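Weighing small amounts, which scale?

manninen_j
Need to weigh out dye powder, max 700 g but mostly tiny bits. Kitchen one jumps about below 2 g. Anyone got the Flitton?

Drornar
Had one. Fine up to 200, then drifts. Sent it back in November.

jeno
Disagree, mines been spot on. Bet yours was on a wobbly table.

Drornar
Solid oak desk thanks

lempi peltonen
Get a mains one, batteries going flat is what makes them wander imo. And tare the beaker first!!

jeno
Batteries are fine if you change them. Cable just gets in the way.

lempi peltonen
Dye goes everywhere so put somthing dark down first, you'll see spills of the pale stuff. Black cloth under the lot like this, scale with its lead running off the corner, little glass beaker stood just behind. Pan wipes clean, its only stainless.

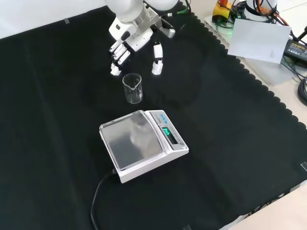
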